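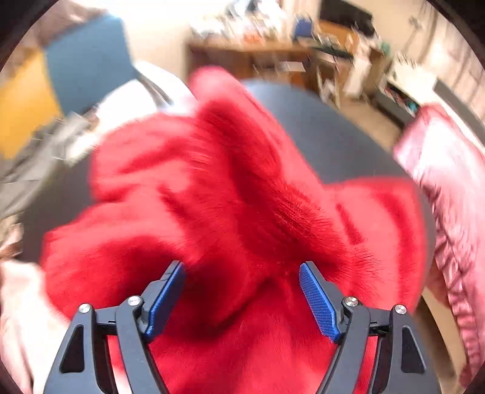 Elin Vaughan writes that the old list let a drying room pass with the dryer pushed hard against the wall, provided the lint filter was clean, and asks for the duct run to be checked as an item of its own. It is now item 2.3.

Laundry and drying room, Quintela building: inspection checklist with comments
May
By Lensa Derese

This site uses cookies to remember your reading preferences. Accept / Manage

Scope. Ground floor laundry, drying room, folding room and the passage to the rear door. The boiler cupboard is inspected separately under the gas contract. Results are entered as Pass, Fail or Action. An item marked Action may stay in use until the next visit; an item marked Fail is taken out of use the same day.

1. Access and escape

1.1 Passage to rear door clear for its full width. Pass.
1.2 Rear door opens from inside without a key. Pass. Bolt is stiff at the bottom and needs oil.
1.3 Exit sign lit. Pass.
1.4 Door closer pulls the laundry door fully shut from any angle. Action. Door stops short of the latch when released slowly. Adjust closer, retest from half open.
1.5 No wedges, hooks or cord holding the door open. Fail at first visit, cleared on the spot. A folded cloth had been pushed under the door.

2. Tumble dryers

2.1 Lint filter cleaned after each load. Pass on both machines.
2.2 Space behind and beneath machines free of lint. Action. Thick lint behind the left-hand dryer. Isolate, pull forward, vacuum.
2.3 Duct undamaged, not crushed, shortest practical run. Fail, left-hand dryer. Flexible duct flattened at the wall. Replace with rigid duct and refit with a clear gap at the back.
2.4 Outside flap moves freely. Pass.
2.5 Cool-down part of the cycle not cut short. Pass by observation. The notice on the wall should say so in larger type.
2.6 Items stained with cooking oil, wax or solvent kept out of the dryers. Could not be tested. Notice present.
2.7 Dryers not left running overnight or with the building empty. See comment from Florêncio Bastos below.

3. Washing machines and water

3.1 Fill hoses free of bulges and cracks. Pass.
3.2 Isolating valves reachable and turning. Action. Cold valve on the end machine is seized.
3.3 Floor drain runs. Pass. Bucket test, no pooling after emptying.
3.4 Floor dry at time of visit, mat edges flat. Pass.

4. Electrical

4.1 No extension leads feeding fixed machines. Pass.
4.2 Plugs and sockets free of scorching or heat damage. Pass.
4.3 Residual current device trips on its test button. Pass.
4.4 Iron flex sound along its length, sleeve intact at the handle. Fail. Narnard steam iron has a split sleeve. Withdrawn and tagged.
4.5 Iron rest stable and heat resistant. Pass.

5. Folding room and storage

5.1 Folded textiles stored below the level of the lamps, with a clear gap of 30 cm or more. Action. Top shelf too close. Lower the shelf or leave it empty.
5.2 Warm loads spread out before stacking. Pass. Heavy knitwear and napped fabrics hold heat in the folds and should be given longer than sheets.
5.3 No textiles on or against the heater. Pass.
5.4 Knitwear dried flat, away from direct heat.

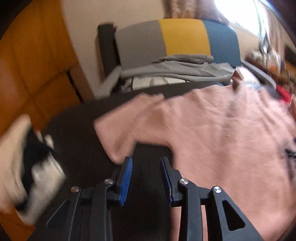 Pink knit garment laid on a dark grey surface.

5.5 Wash labels read before sorting. Pass. Wool programme confirmed not to exceed 40 degrees on the Bruvis machines.
5.6 Cleaning products in their own containers, lids on, off the floor. Action. One unlabelled spray bottle, contents unknown, removed.

6. Comments received

Florêncio Bastos: Item 2.7 needs a time. "Overnight" is read differently by people on late shifts. I suggest no cycle is started after 9 pm.
Reply, L.D.: Agreed. The wall notice will carry the time.

Idalina Paiva: The valve in 3.2 was reported last autumn. Is it a repeat?
Reply, L.D.: Yes. Marked as repeat in the log. It becomes a Fail if still seized at the next visit.

Retest of 2.3 and 4.4 is required before either item goes back into use. Closer adjustment to be signed off by Cristóvão Seixas.

Contact: Quintela building office, ground floor | © Quintela | Back to top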